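4.2 Settlement terms and repair uptake

The second data set covers owners of light vans recalled by Zikasier over faulty exhaust sensors. Under the settlement, owners could claim a cash payment only after the repair had been carried out at an approved workshop. Zheng and Liang obtained records for 449 vans, of which 405 were eligible for payment. The remaining 44 had been sold abroad or scrapped before the claims period opened and were left out of the analysis.
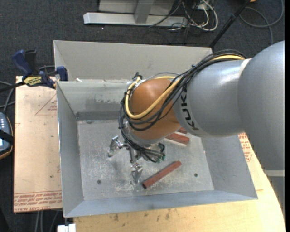
Figure 3. KUKA robot arm reaching into an open metal bin.

Of the eligible vans, 153 were repaired before the first reminder letter was sent in September. A further 65 were repaired between that letter and the close of the claims period. Uptake was lower among vans that had changed hands since the recall notice, as the new keepers were often missing from the maker's address list. The payment amount was the same for all owners, so its effect on uptake cannot be estimated from these records. Workshop distance was tested as a separate term and is reported in Section 4.3, together with the results for the Misovel fleet, where repairs were booked centrally.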